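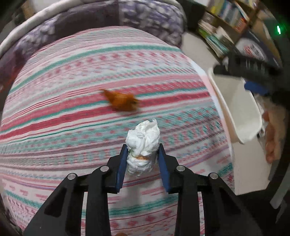
Fig. 3. Used tissue lifted clear of a striped blanket.

Section 8. Clearing Scraps and Spots from Bed Covers

Applies to Fikum woven and printed blankets and to Grusby comforters. Read the care label before starting.

8.1 Picking up loose debris

1. Push the comforter to the head of the bed. Leave the blanket in place.
2. Fold a dry white tissue into a pad. Colored tissue can hide a stain and may leave dye behind.
3. Pinch each scrap from above and lift straight up. Do not drag it across the fabric.
4. Discard the tissue once color shows through the paper. In Fig. 3 an orange-brown stain has come through at the middle of the wad.
5. Check the bands one at a time. Orange scraps are easy to miss on red stripes.

NOTE: Small fragments often remain after the first pass. Repeat steps 2 to 5 with a fresh tissue.

CAUTION: Do not shake the blanket over the bed. Debris will move to the comforter and the sheet.

8.2 Treating a spot

1. Blot with a damp white cloth, working from the outer edge of the spot inward.
2. Apply Rarnex fabric cleaner to the cloth – never directly to the print.
3. Wait 2 minutes, then blot with clean water.
4. Air dry flat. If the spot is still visible, repeat once before washing.

CAUTION: Rubbing can lift the color from printed motifs. Test the cleaner on a hem first.

NOTE: Keep the grip on the tissue light – a hard squeeze pushes moisture back into the weave.

Text: Martti Lappalainen, Suominen
Revised March 2025

Print this page | E-mail this page
55 shares | 2 comments

Related sections
Washing and drying striped blankets
Storing a comforter between seasons
Removing lint from rolled edges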